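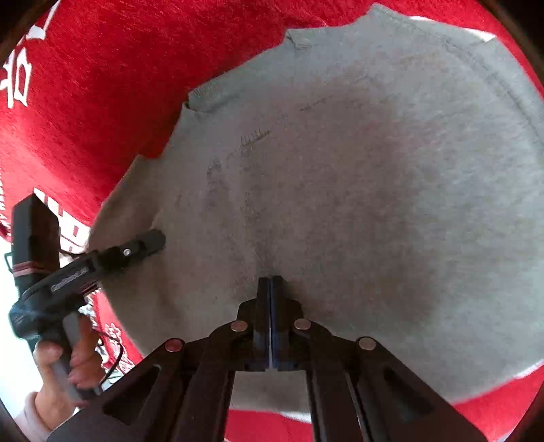

Narnunside, April

Textile bench, folding notes, gray on red

Second pass at laying out and folding the gray knits on the red pile cover. Same sequence as the first pass: lay flat, square the edges, fold, lift, stack. Notes are mine unless initialed. IG = Intan Goh, LF = Llinos Foulkes.

Surface

The red pile is a poor folding surface and I would not pick it for anything that needs a measured edge. Knit drags on it. When I pull a hem straight, the pile goes with the cloth for a short distance and then springs back, and the hem goes with it. Pressing down first and then sliding the palm outward works better than pulling from the corner. IG prefers to lift and drop the edge. Her edges come out straighter than mine but she takes longer over each one.

Contrast is good. Pale gray on red shows the outline clearly, including small turned edges that I miss completely on the white table. The squared flap near the top edge was easy to find and took one finger to open out. The narrow ribbed edge on the left side kept rolling back under itself. Ribbing of that gauge will not lie flat without weight on it. I used the steel rule for this, laid along the rib while I worked the other side.

Shadow is a problem. With the window to one side, anything leaning over the bench darkens the middle of the cloth and the seam lines get hard to follow. The long curved seam down the right was legible throughout. The small marks left of center were not, and I have left them off the sketch until someone can look under the lamp. The shade also picks up a little red from the cover, so no color readings are to be taken here. LF wants them done on the Bowen board at the other end. Agreed.

Folding

Flat pieces: sides in to the center line, then bottom to top, twice. Pat down, do not press. The napped face goes inside if the piece is going into the drawer and outside if it is going on the shelf. Morfudd wants one rule for both. I have no opinion as long as it is written on the drawer.

Socks: cuff to toe, once, and no ball. Balling stretches the cuff and the rib does not fully recover. I ran the old Kolari pair through 50 ball-and-release cycles last month and the cuff was still 2 mm over at the end of the day. Small effect, but it costs nothing to avoid.

Pick up each sock across the body, below the rib. Lifting by the cuff edge lets the foot swing and the fold opens before it gets to the stack. Keep the seamed edge to one side so the pair can be matched by the seam as well as by the logo, if there is one. Check for pills while it is in the hand. The terry texture on the light gray ones shows plenty of them, and they should go on the sheet under surface wear, not under damage. A dark line down the middle of a sock has to be looked at again flat and in even light before it is entered as a stain.
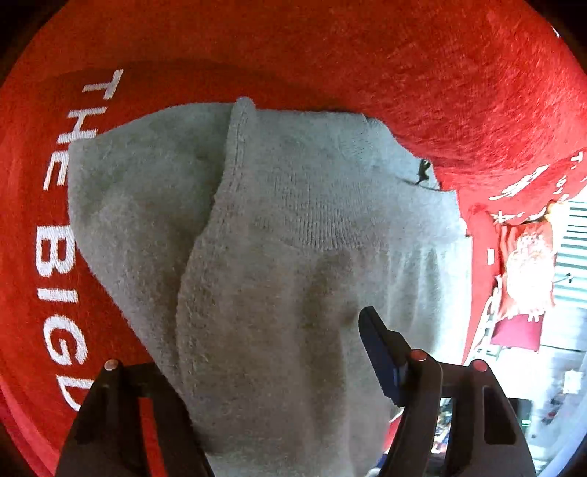

To do

Move the cover away from the blinds, or close them before starting. Daylight from that side is too strong by mid-morning.

Ask Nerys whether the Tivo lamp can stay on this bench.

Label the drawer. Delyth has the tape.

Repeat the sock fold on the white table with the same pieces and compare how many reopen in the stack.

Sheet 44 has the wear column filled in under the wrong heading. Mine. Correct before it goes in the binder.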